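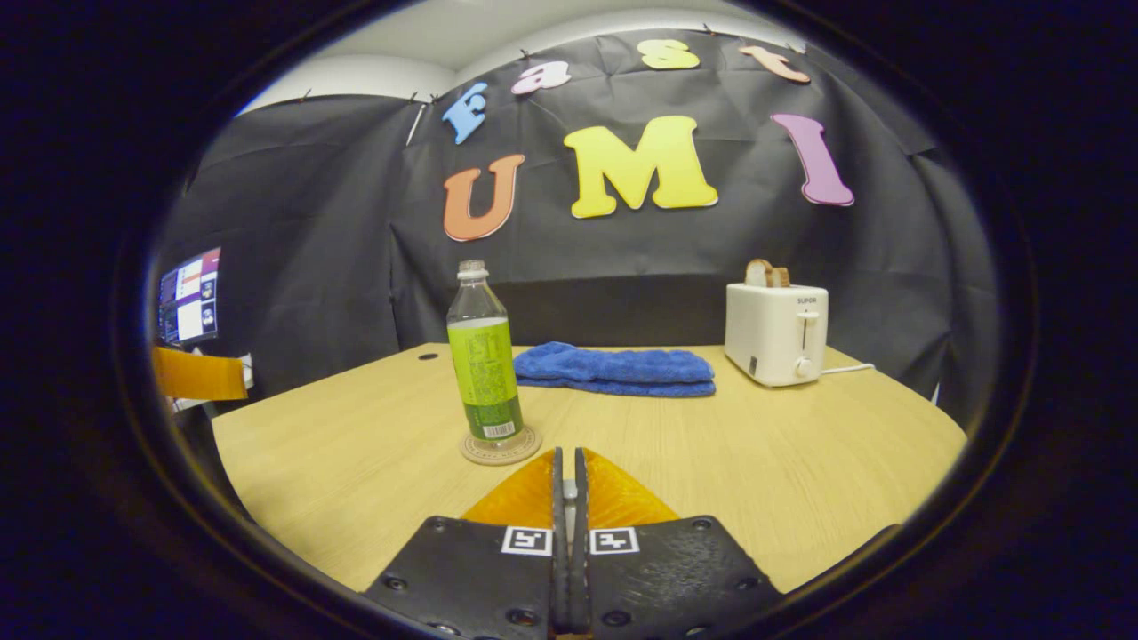

Ticket 379: Printed packing slips come out with the last line missing

Opened by: Rajeshwari Thampi, Jalville shop
Handled by: Lionel Holroyd, Tollport support
Status: Closed
Opened: Mar 24, 2020

Rajeshwari wrote:

Hello again, and I'm sorry to be back so soon after the login mix-up. Our packing slips have started losing their bottom line. The customer's name and street are fine, but the line with the city and zip code never makes it onto the paper. Gaetano has been writing it in by hand, bless him, and his handwriting is not what the mail carrier would choose. We print from the Orders page, on the same printer as always. I did turn everything off and on again before writing, as you taught me last time!

Lionel replied:

Good morning, Rajeshwari, and please don't be sorry, it's always nice to hear from the shop. Thank you for the restart, that saves us a step. Could you tell me two things when you get a minute?

- Which paper size shows in the print window, Letter or A4?
- Does the missing line show up in the preview, before you press Print?

Rajeshwari wrote:

It says A4. I have no idea how long it has said that. The preview looks perfect, with the zip code sitting right there, which made me a bit cross with it.

Lionel replied:

I would be cross too. A4 is a little longer than the Letter paper in your tray, so the page is laid out for more room than you have and the bottom falls off. Please try this:

1. Open Settings, then Printing, then Slips.
2. Change Paper to Letter and press Save.
3. Close the Orders page and open it again – it hangs on to the old size until you do.
4. Print one slip as a test.

Rajeshwari wrote:

Steps 1 to 4 done. The zip code is back on the slip! The text looks smaller than it used to, though, and Gaetano has to hold it at arm's length.

Lionel replied:

Wonderful news about the zip code. For the small text, look for "Fit to page" in that same Slips section and untick it, then set the font to 11.

Rajeshwari wrote:

Font is at 11, box is unticked, and we printed 3 slips that all came out whole and readable. Gaetano says thank you and so do I. You can close this one.

Closing note (Lionel): Paper size was set to A4 with Letter in the tray. Asked Shobha to add the reopening step to the printing help page.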